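How Do You Test a Robot's Fingers?

Pick up a pencil. Now pick up a tissue. You used the same hand for both, but you didn't squeeze the same way. Your fingers felt how hard or soft each thing was and changed their grip before you had time to think about it.

Robots need help with this. The part of a robot that grabs things is called a gripper. Most grippers have two fingers that open and close. Before a gripper goes on a robot arm, people often try it out by hand. They hold it and pinch things with it, the way you would use kitchen tongs. That way they can find out what the fingers are good at while the robot is still switched off.

Silvana Vasconcelos tests grippers at a workshop in Trestthorpe. She doesn't use special test blocks very much. She uses small things that people keep in drawers and bags.

"A block is always the same," she says. "A packet of creamer bends, and then it slides away from you."

Her tray might have a flat sachet, a box with a lid, a pack of tissues and a tube. Each one is a different kind of problem. A box has straight sides, so the fingers can press flat against it. A sachet has almost no sides at all. A pack of tissues squashes when you pinch it.

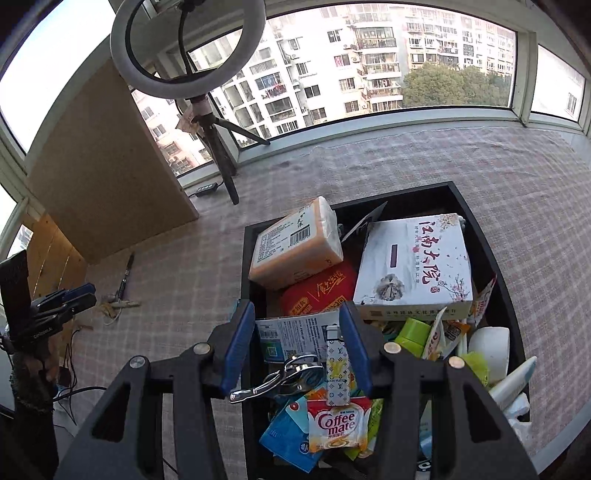

Parts of a gripper

The jaws, or fingers, are the two parts that move toward each other.

The pads are at the ends of the fingers. They are the part that touches the object, like your fingertips. The pads on these grippers are blue.

The linkages are the bars that make the fingers move. They are joined by pivots, which work like the pin in the middle of a pair of scissors. When one bar moves, the next one has to move too.

Why compare two grippers?

Two grippers can look alike and still behave differently. One may close a little faster. One may have softer pads. To find out, you have to give them both the same jobs and write down what happens.

Silvana's team gives every gripper 200 tries on the tray and 1000 tries on the table. The table is harder. Things in a tray can be pushed against a wall until they stop moving, but on a flat cloth there is no wall close by. Things also end up on top of each other. If you want the stick at the bottom of a pile, you have to move whatever is on top of it first, or pull the stick out slowly.
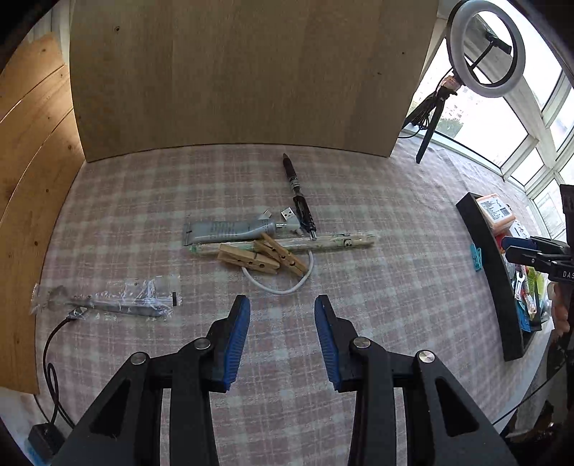

Clothespins are a favorite in the workshop. They are small and light, and they can land in lots of positions. A clothespin lying flat is low to the table, so the pads have to come down very close to the cloth. Sometimes the pads pinch the cloth as well, and that try is marked as a miss.

Cables are the worst, Silvana says. A cable doesn't stay in one shape. If you lift one end, the rest of it swings or drags, and it can pull other things along with it.

What gets written down

For each try, the team writes the name of the object, which gripper was used, and one of these words: held, slipped or missed. "Held" means the object stayed between the pads while someone counted to five. "Slipped" means it was picked up and then dropped. "Missed" means it never left the table.

Try it yourself

You need kitchen tongs, a tray and some small things from around the house. Ask a grown-up before you borrow them, and don't use anything sharp or breakable.

1. Put your objects on the tray.
2. Pick up each one with the tongs and count to five.
3. Write down held, slipped or missed.
4. Wrap a rubber band around each tip of the tongs and do it all again.

Look at your two lists. Which objects were easier with the rubber bands on? Were any of them harder?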